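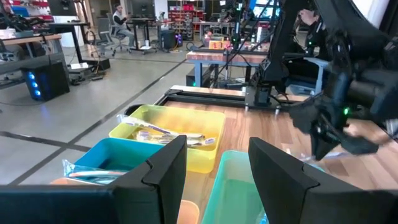 The toothbrush is a small hand tool for cleaning the teeth, the gums and the tongue, and it is surely among the most familiar objects in any home. In its usual form it has a handle, a narrow neck and a head set with tight clusters of bristles, called tufts, and it is used together with toothpaste or sometimes with plain water. Most people meet a new one still in its packaging, whether on a store shelf, in a travel kit or tossed in with others, like the wrapped brushes in the yellow bin, one of them with a cheerful purple-and-white handle. Color has long been part of the charm of the thing, and it has a practical side too, for in a household where several people share one bathroom cup it helps everyone find the right brush on a sleepy morning.

Early forms

Long before there were brushes with bristles, people cleaned their teeth with whatever grew nearby. The chew stick, a twig frayed at one end by biting, is very old and was known in ancient Egypt and Mesopotamia, and it remains in daily use across large parts of Africa, the Middle East and South Asia. The best known kind is the miswak, cut from the tree Salvadora persica, which has a slightly peppery taste that people who grew up with it tend to remember fondly. Others rubbed their teeth with a cloth or a finger dipped in salt, chalk or ash.

The bristle brush as we would recognize it came from China, where stiff hog hairs were set into handles of bone or bamboo. Brushes of this type later reached Europe, where some users found the hog hair too rough and asked for softer horsehair instead. Natural bristle had its troubles. It dried slowly, it shed, and it gave bacteria a comfortable place to live, but for several hundred years it was the best that could be had.

Nylon and after

Nylon bristles arrived in 1938 and changed the toothbrush more than anything before them. The first ones were rather stiff, and it took until the 1950s for softer nylon to become common. Plastic handles took over from bone and wood over much the same period, and with them came the bright colors, the thumb rests and the angled necks. Electric models followed in the middle of the century, at first mostly for people who had trouble moving their hands, and later for anybody who liked the idea.

Parts and shapes

The tufts are usually folded in half and pressed into holes in the head with a tiny metal staple. Their tips are then rounded by grinding, a step the buyer never sees but the gums certainly feel. Bristles are sold as soft, medium or hard, and dentists commonly recommend soft ones for everyday brushing. Children's brushes have smaller heads and fatter handles, which suit a little fist very well. Other relatives include the denture brush, the single-tuft brush for awkward corners and the interdental brush, which looks like a bottle brush shrunk down for a dollhouse.

Use and care

The usual advice is to brush twice a day for two minutes, with gentle strokes along the gum line, and to rinse the brush afterward and let it stand upright in the open air. A closed cap is handy in a suitcase but keeps the bristles damp if it is left on at home. A brush is generally replaced every three to four months, or sooner if the bristles have splayed.

In local collections

Toothbrushes turn up in museums more often than one might expect. The town museum at Hirkel keeps 351 of them, the oldest with bone handles worn thin where the thumb sat, and brings out a selection each July. A smaller group of 6 traveling brushes in hinged cases can be found at the Nondach history room, along with tooth powder tins and a very handsome shaving mirror.

See also: Chew stick; Dental floss; Interdental brush; Tooth powder; Tongue scraper

This article was last edited on 23 August 2022.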